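Notebook, April, started 9:40
Subject: status expiry counts disagree between client and server

Carrying on from the last entry. The daily active figure on the Jornavby dashboard still runs ahead of what the event store supports for the status feature. Feed and direct messages agree to the row. Only status is off, so the ingest layer is probably fine and the trouble is in how we define a view.

Reran the comparison on the small cohort (1,342 accounts, all opted in to verbose logging). The dashboard says 698 of them were active on status in the window. Counting distinct account IDs in the event store with at least one status_view gives 539. The difference is 159 accounts. I pulled all of those by hand and sorted them by client version before doing anything clever.

Every one of the 159 is on the build with prefetch turned on. That build loads the next status in the tray before the user swipes to it. The prefetch call carries the same session token as a real view, and the rollup job does not look at the foreground flag. So an account that opens the app to read one message and closes it is counted as a status user if a friend has posted anything.

Upload side next. 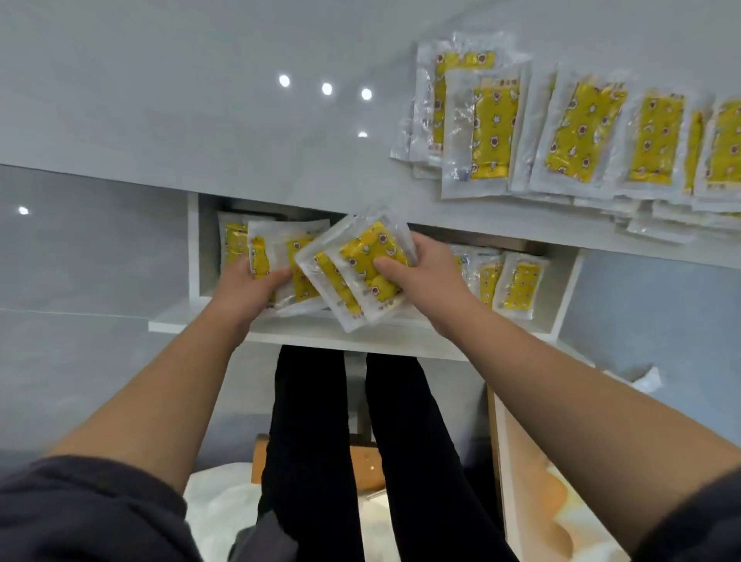
Yellow pouches in clear wrappers, white shelf.

Uploaded as a status from the Duvville test account at 10:15, with the tray open on two other devices. Device one in the foreground, device two locked. Both produced a status_prefetch and then a status_view. Device two should not have produced the second. Repeated with the screen on but the app in the background, same result. Repeated with prefetch turned off by remote config, and device two went quiet as expected.

Trevor Whiteley asked whether the expiry timer could be doing this as well, as the old bug did. Checked. The timer starts on the server at post time and does not read view events at all. I set a short expiry on the Sachdeva branch and watched the post drop out of the tray on both devices at the same second. Views after expiry were zero. I consider expiry cleared, though I have not tried it with a device clock set wrong.

Side finding: the dedupe key is account plus post plus hour bucket. A view at 10:59 and another at 11:01 are two rows. This does not change daily actives but it does inflate views per user, and that number is in the monthly summary. Opened a separate ticket.

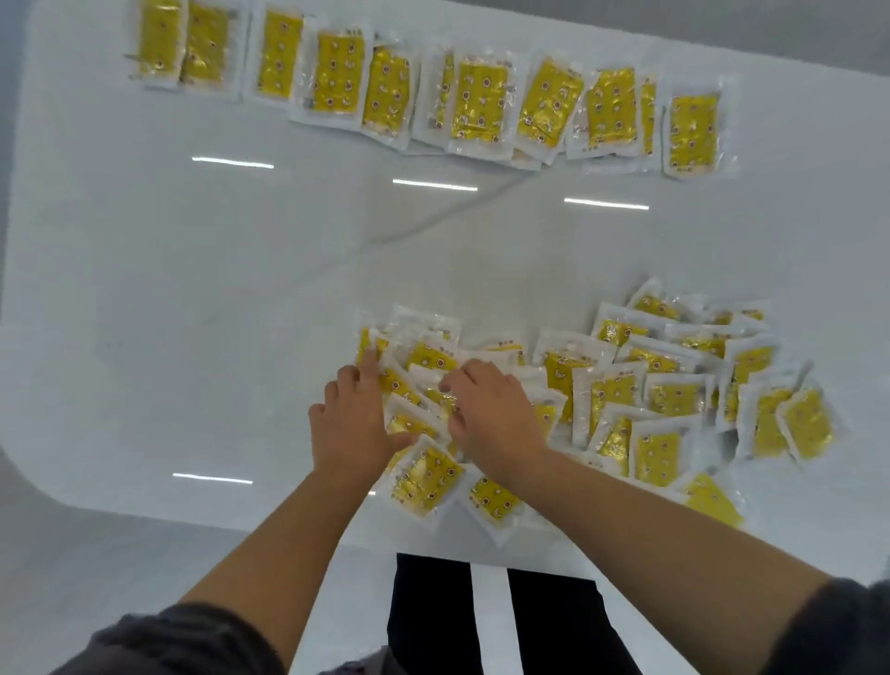 Compression is the other item left over from last time. The Justance encoder picks a quality level from an edge count on a downscaled copy, and anything with fine regular detail gets pushed to the top level whether it needs it or not. The plain sky still I used before came out small and clean. The still with the yellow pads and their rows of small brown motifs went straight to the top level, and the glare on the crinkled plastic probably adds to the edge count. Capping the level one step down made no difference I could see at tray size. At full screen the motifs go slightly soft. I would accept that for a post that expires in a day, but it is a product decision and I have put it to them as a question.

Proposed fix for the count, in the order I would ship it:

1. Rollup ignores any status_view where foreground is false. Server only, no client release needed.
2. Client stops sending status_view from the prefetch path. Next release.
3. Backfill the dashboard for the period since prefetch went out. Needs a note on the chart or someone will report the step as an outage.

Ran 1 on a copy of the cohort data. Active on status came down to 542, against 539 in the event store. So 3 accounts are still unexplained. All have two devices logged in, and I suspect the foreground flag is read from whichever device reported last. Have not confirmed.

Trevor would rather do 2 first and leave the rollup alone. My objection is that old clients stay in the wild for months - the rollup has to cope with them either way. We left it open.

To do:
- per-device foreground flag, check the write path
- repeat the expiry test with a skewed clock
- encoder cap behind a config switch, off by default
- ask Trevor for the list of charts that read the rollup table directly

Stopped at 4:50. Devices left on charge, prefetch back on for both.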